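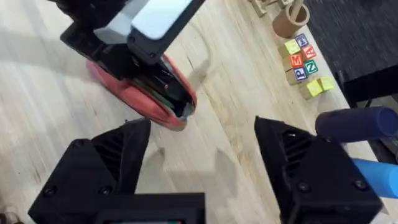 March, 14:00 – table sort, Urik room

Alphabet blocks stay in their group at the side of the table. The brown cardboard cup can stay near them for now. Next job is the soft pencil case, the reddish one. I want all pens of the Eslow set kept in it, and the paper scraps taken out.

Still to do:
– test each pen on paper, throw away the dry ones
– check the zip from end to end
– write 2 lines for the Plila list (item 19)

I am not sure if the mint pen belongs to our set or to the other table. Please leave it out of the case until I have asked.
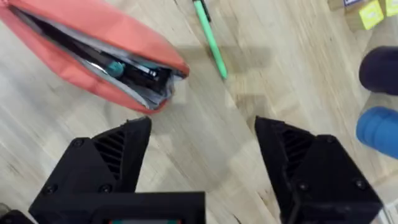 Pencil case with the zip open, mint-green pen beside it.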